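Section 4: Loading the Dishwasher

Welcome to the part of the Kiston guide we most enjoyed writing! Once your kitchen is fitted and the first full rinse has been run (Section 3), you get to put real dishes in. A well-loaded rack is a lovely thing, and it takes very little practice to get there.

The steps apply to the Torkano built-in model and to the slightly narrower Doležal, unless a note says otherwise.

4.1 Before you load

1. Lower the door all the way until it rests flat. Don't let it drop the last few inches.

2. Slide the rack out by its front edge, using both hands if it is full.

3. Scrape plates into the trash or compost. You don't need to rinse them first (really, save the water!), but bones, labels and toothpicks have to go.

4. Park anything that is waiting its turn in the sink drying rack, tilted so it drains.

CAUTION: Do not sit, stand or lean on the open door. Keep small children well back while it is down, and load knives with the points facing away from you.

4.2 Plates

1. Start at the back and work forward, one plate between each pair of tines.

2. Face the dirty sides toward the middle of the rack, where the spray is strongest.

3. Keep big dinner plates together and small plates together. Mixed sizes tend to lean on each other and shade the spot you most want clean.

Note: Thick stoneware may need every other slot. The Trava dinner plates in our own test kitchen certainly do, and they come out gleaming once you give them that extra bit of space.

4.3 Mugs and glasses

Mugs are where most people go wrong, and they're so easy to get right.

1. Tip out the last of the coffee and check the bottom for a sugar crust. If there is one, a spoonful of warm water for a minute or two will loosen it.

2. Turn the mug upside down before you set it in. An upright mug simply fills with gray water and stays that way until you open the door.

3. Lean it slightly against the nearest tine so water can run off the base.

4. Point all the handles the same way. You'll fit more in, and they lift out beautifully at the end.

5. Leave a finger's width between neighbors. Mugs with a raised pattern like this extra room, as the spray has to reach into the texture.

CAUTION: Do not load mugs with glued handles, metallic rims or hand-painted decoration unless the maker marks them dishwasher safe.

4.4 Final check

1. Spin each spray arm by hand. If it catches on something, move that item now.

2. Slide the rack in gently. It should glide without a rattle.

3. Add detergent, close the door until it clicks, and choose your program. Everyday Wash, at 150 degrees Fahrenheit, handles nearly everything.

Note: The door hinge on the Torkano was tested through over 3,000 openings, so please don't be shy about stopping to add a forgotten cup. Wait until the spray has quieted down, open the door a little, let the steam out, and then lower it fully.

4.5 Unloading

1. Let everything cool. Hot ceramic chips more easily.

2. Lift mugs out by the body, with your other hand free for the handle, and tip them over the rack to shake off the pool that collects on the base.

3. Put things away as you go, starting with whatever lives closest to the machine.

Replacement rack clips are part number 488 and come in packs of 2. Questions about loading go to Leonidas Kalogeropoulos at the Kiston help desk, who loves a tricky casserole dish and will gladly look over a sketch of your rack.

Section 5 covers the filter, the door seal and the salt reservoir.

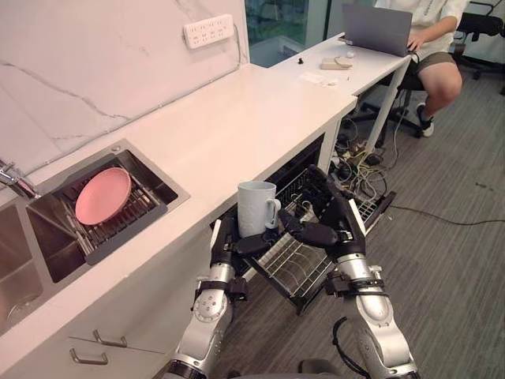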